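Illatside Radio Settles Into the Old Hayes Bakery

September 2019

After a long summer of packing, painting and broadcasting from whatever corner happened to be free, Illatside Community Radio has finally moved into its new home in the old Hayes bakery on Mill Lane, and listeners were treated to a first full morning program from the building this month.

Many readers will remember the bakery from the days when you could smell the bread from the bus stop, and some of us still slow down as we walk past out of pure habit. The ovens left years ago, but the tall front windows are still there, and so is the tiled floor in the entry, which the station has been careful to keep. The Hayes name stays over the door too – a decision that seems to have pleased just about everyone on the street.

The station had been in two rooms above the hardware store in Solmont since it first went on the air, and it had outgrown them so thoroughly that the Saturday-style music shows were being planned on the stairs. In winter the presenters wore their coats. Guests with bad knees had to be interviewed by phone, even when they lived across the road, and the choir from the Methodist church once sang a whole carol program lined up along the hallway with the door propped open.

The new place has over 2,000 square feet, all of it on the ground floor, with a ramp at the side entrance and a proper waiting area where guests can sit down with a cup of coffee before they go on. There is a main studio at the front, where you can watch the morning show from the sidewalk if you don't mind being waved at, and a smaller one at the back for recorded programs and school groups. The old flour store, with its thick walls and hardly any echo, has become a recording room, and everyone who has spoken into a microphone in there seems to come out praising it.

Money for the move came from a great many places. The town gave a grant toward the ramp and the wiring, the landlord agreed to a gentle rent for the first two years, and the spring supper and auction brought in $2,256, more than any single event the station has held. The auctioned quilt, for those who have been asking, went to a family in Vakton and is said to be very happy on a guest bed.

Same Programs, a Few New Ones

Regular listeners can relax, because nothing they love is going away. The morning show keeps its hours, and so do the farm prices, the swap line and the late evening jazz. The gardening hour gets an extra fifteen minutes, which it had been quietly taking for years anyway.

Among the new programs is a weekly hour of local history, which begins with the flood years and the building of the Vakton bridge. Anyone with family letters or old recordings from that time is warmly invited to bring them in, and the station promises to copy them and hand them straight back. There will also be a half hour of stories for small children just before supper, read by a different neighbor each week.

Evening Classes Start in February

The back studio won't sit idle when it isn't on the air. Beginning in February, the station will offer evening classes for anyone who has ever wondered how a radio show gets made, from writing a short script to cutting an interview down to size. The first class covers sound levels and tone, and it starts gently, with what a knob does, how to read its pointer, and why you should turn it slowly while you listen. No experience is needed, and you don't have to own any equipment at all. High school students can attend free with a note from home, and everyone else is asked to pay what they can toward tapes, batteries and the coffee. 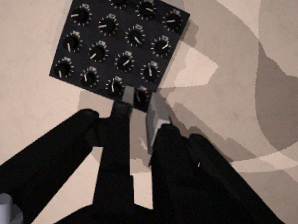
Computer rendering of a dark panel with black rotary knobs, each with a white pointer line.

Open House

Neighbors are invited to come by for an open house at the end of the month, from noon until four in the afternoon. Both studios will be open, children can read the weather into a live microphone, and there will be rolls made from the old Hayes recipe, which a former customer had kept folded inside a cookbook all this time. The kitchen at the back is small, so please bring your own mug if you think of it.

Parking on Mill Lane is limited, but the lot behind the library will be open all afternoon, and the walk from there takes only a few minutes. The side entrance with the ramp is reached from the alley next to the shoe repair shop. For those who can't make it, the whole afternoon will be carried live on the air, with a repeat the following evening after the farm prices.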